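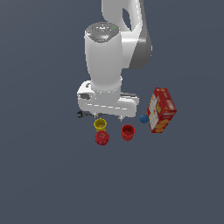

Clearing a kitchen counter takes a person a minute or two and very little thought. For a machine it is still a day's work to learn, and sometimes a month's. The software being trained at Starside, a small company with two rooms above a print shop in Joltthorpe, does most of its learning in simulation, on computer-rendered items like a yellow cup, a red cup, an apple, a small blue ball and a cereal box tipped on its side. The arm comes down from overhead with its two fingers open, and the program has to decide what to go for first and how to get hold of it.

Starside wants to sell a kitchen helper that can put away groceries and load a dishwasher. It does not have one yet. The company has a program called Sudanon, which picks things up and puts them down in simulation, and a real arm bolted to a bench, which does the same job less well.

In January the team ran Sudanon through 660 simulated pickups of household items. It completed 634 of them. That sounds close to finished until you think about a normal kitchen. A family that handles a few hundred things a day would see several of them dropped or knocked over before bedtime, and some of those would be glass.

The real arm is further behind. On the bench, the same program needed 40 seconds to move one cup from the counter to a shelf. Most of that time went to small corrections as the hand came down. The engineers could make it faster, but when they did, it missed more often.

Fruit is a useful test. Cups from the same set are all the same size, and a box has flat sides to squeeze. Apples vary, they roll, and they bruise. A hand that closes too hard ruins the apple, and one that closes too lightly lets it slip. People make this adjustment through their fingertips. Sudanon has to work out most of it from what its cameras show, and in the last inch or so the fruit can fill most of the view.

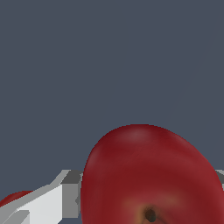
Close work in simulation: one side of the gripper against an apple, with part of a second apple at lower left.

Shop floors are a different story. Halliday, which packs spare parts for farm equipment on the other side of town, has had arms on its line for years. They lift the same cartons from the same spot all shift long, and they are good at it. What the company has not been able to hand over is the returns bench, where parts come back in whatever bag or box the customer had lying around. People still open those, sort them and decide what can go back on the shelf.

A home is closer to the returns bench than to the line. Things get left in odd places. Somebody buys a different brand of cereal. A wrench ends up next to the fruit.

Starside plans to put two arms in test kitchens next, both in apartments rented for the purpose. The first job will be unloading a dish rack, plastic only. Knives are off the list, and so is anything hot. The company has not set a price or a date for a product, and it says laundry is not on the schedule at all.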